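Plustdale has one pedestrian crossing, and for most of last winter I stood at it. I had broken an ankle on a garden step and been forbidden to drive, so twice a day I hobbled to the bus stop on the far side of Tovar Road, pressed the button, and waited for a green man who seemed to have other engagements.

You get to know your neighbours that way. You also get to know which of them believe in the button. Some press it once and fold their arms. Some press it in bursts, like a man trying to get a lift to come during a fire. A retired dentist on our street presses it with his elbow, a habit he says predates any pandemic and has to do with what he knows about fingers. And there are the unbelievers, who stroll up, look at the rest of us with pity, and cross in front of a bread van.

The unbelievers have a case. It has been an open secret for years that plenty of the buttons we push do very little at certain times of day. At a busy junction the lights may run on a fixed cycle from breakfast to supper, and your press is noted and filed with all the others. Close-door buttons in lifts have a poor reputation too. As for office thermostats, I have worked in three buildings where the dial on the wall was widely suspected of being ornamental, and in one of them it came off in my hand and there was only wall behind it. I put it back. People went on adjusting it until I left.

Jocelyn Navarro fitted office heating for 30 years before she moved to Skalwood and took up bees. She was kind enough to give me an afternoon and a jar of honey, and she was not at all sorry about the thermostats.

"You'd have one person in a cardigan and one person in a vest, sitting four feet apart," she said. "What temperature would you like me to set?"

Her firm never fitted a dummy on purpose, she told me. What happened was that a building would be refitted, control would move to a cupboard in the basement, and the old dial would stay up on the wall for want of anyone willing to fill the hole and paint over it. Then somebody would turn it, feel better, and ring to say thank you. She kept one of the thank-you cards. It has a robin on it.

I asked whether she ever owned up.

"To a robin? No."

It would be easy to get cross about all this, and I did try. But I kept noticing how little I wanted the alternative. The new bus shelter in Jistska Lane has no button for its light, only a sensor, and on dark evenings the thing goes off unless you wave. I have seen a row of grown adults in there conducting a slow orchestra at six o'clock. The taps at the surgery are the same. You hold your hands out like a beggar and nothing comes, and you move to the next basin, and the first one runs. A button may ignore you, but it does at least let you finish the gesture.

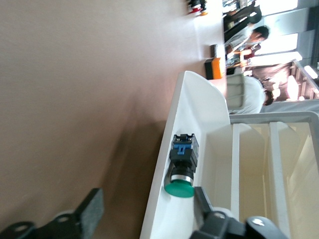 *A green push-button with its workings on show. Most of us only ever meet the cap.*

Nesrin Sezer thinks about this more than is probably good for her. She spent her working life designing the fronts of things: ticket machines, cookers, a hospital bed with 39 possible positions, of which she reckons patients used two. She now teaches an evening class on it above the library, where I turned up in my surgical boot and was given the seat by the radiator.

The class was on Feel. She passed round a biscuit tin of old switches and had us press them with our eyes shut, then say which we trusted. We were remarkably stern about it. A doorbell was called shifty. Something out of a tractor got a small round of applause. What people like, she said, is a bit of resistance and then a give, and ideally a noise, and they like it so much that designers add the noise in when there is nothing left inside to make it. The touchscreen on my own cooker clicks. I had assumed there was something in there clicking.

"They're not stupid for liking it," she said. "If you post a letter you want to hear it land."

She has a rule that anything you might need in a panic should be findable by a person who is crying. By this measure her hospital bed was a failure and she says so to every new class. It had all 39 positions on one flat panel, the same grey throughout, and the one that called the nurse was third from the left. It was changed in the second model to a big round lump on a lead. She had argued for the lump from the beginning and was told it looked cheap.

I asked her about pedestrian crossings. She sighed in the way of someone who gets asked at weddings.

It depends on the crossing, she said. It depends on the hour, and on who set it up, and whether they have been back. A quiet one out on its own, like ours, is very likely to be doing as it's told, in its own time. A big one in town at noon may well be humouring you. From the pavement there is hardly any way to tell, and so people decide according to temperament, much as they do with horoscopes and the recycling.

This ought to have settled the matter of Tovar Road, and I reported it at the bus stop the next morning with some pride. The dentist nodded and used his elbow. The woman with the two spaniels said she had pressed that button 1,000 times if she'd pressed it once, and it had worked on every occasion, eventually. A boy in a school blazer said it was all done by a man in an office with a camera, and that if you looked sad he let you go sooner. We all considered this. I noticed several of us looking a little sadder.

The boot came off in spring and I am allowed to drive again, so I see the crossing now from the other side, through a windscreen, generally when I'm late. The lights change for one person. I sit there with my handbrake on while she makes her way over with the spaniels, taking all the time in the world, and she lifts a hand to me as she goes by, as if I'd had any say in it.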